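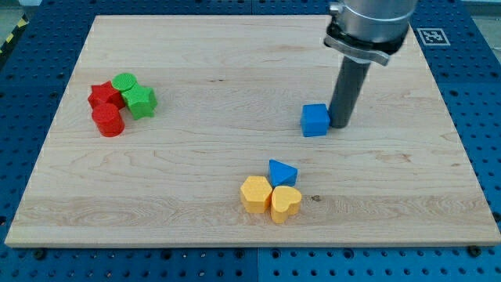

Shapes on a maple-grain board, red and green to the left. Photo: Genji Yoshida

Hearts, stars, cylinders. Krystyna Rutkowska has been drawing them since January and she is still not sick of them. Tired, yes. Her shape blocks for Brirley go on sale before the holidays, 30 dollars a set, and the phone keeps going while we talk.

She wanted color you could spot from across a room. Red first, then a green she argued over for weeks. The star was the hard one. Points too thin and they tear, too fat and kids call it a flower. "My nephew said cookie," she says. "So back to the drawing board, literaly."

The heart is yellow. Everyone asks. She likes yellow.

Play with them on wood if you can, she says. A plain board, something pale, not much pattern. Colors look brighter and a small kid can see were the edge is. Sorting comes first, usually by color. Shape later, maybe a year later. Don't rush it.

First run was 1,000 sets, nearly all spoken for. Ingeborg Vogler handles the orders and wants a second run with a purple in it. Rutkowska wants an oval. They were still at it when I left for the train.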